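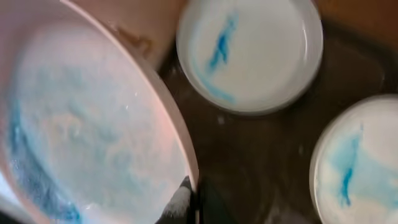 Hjørdis Engebretsen
Label and scanner checks, Farnness packing hall

Monthly walk-round: label printers and handheld scanners, April

I've typed my comments under each point as I went, so forgive the rambling. Anything marked OK really is OK, I've just got opinions about it!

1. Printer covers shut properly and cut-out switch works
OK. Lifted the lid on both Travutum printers mid-job and they stopped straight away. The one by the Hotgate door needs a firm push to latch again (I've told the early shift, they knew already).

2. Print head clean, no white lines through the bars
Needs doing. There's a faint line down the left side of the carton labels, thin enough that you'd miss it unless you tilt the label. Please switch off and let the head cool before anyone goes near it with a wipe – it gets properly hot.

3. Test labels read first time
I scanned 1,555 labels' worth of log and 1,545 went through on the first pull of the trigger. Pretty good! All the misses were on the shiny film sleeves, and I'd bet on glare, so I've asked for a sample of the matt ones from Oosthuizen.

4. Handheld scanner windows free of scratches and glue
Mostly fine. Scanner 8 has a scuff right across the middle of the window and the beam looks a bit ragged.

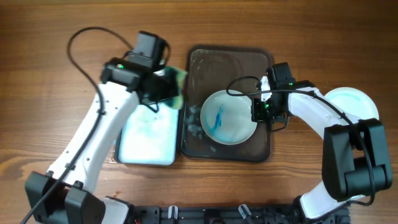
I've put it in the repair drawer with a tag on it, and the spare is on its hook and charged. If you find yourself holding 8 again, somebody has been in the drawer.

5. Laser warning stickers readable
Two are peeling. New ones ordered, and I'll stick them on myself as I'm fussy about straight edges.

6. Charging cradles and leads
OK, apart from one lead trailing behind the bench where your foot wants to go. Clipped it up while I was there.

7. Height of the fixed reader
Should be 20 cm above the belt. It was low, so I moved it up and ran the test cartons again, all read. Could whoever adjusts it please write it in the book?

8. Wipes, gloves and bin at the bench
Gloves are down to the last box and they're all size small, which is no use to most of you. Added to the order.

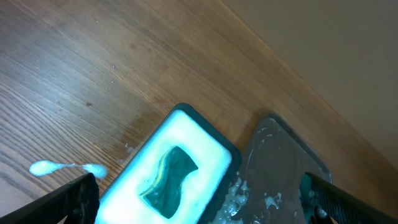
Wooden table and plain beige wall.

Still open: points 2, 4, 5 and 8. I'll be back round at 7 in the morning once the head has been cleaned, and I'll do the carton labels again then.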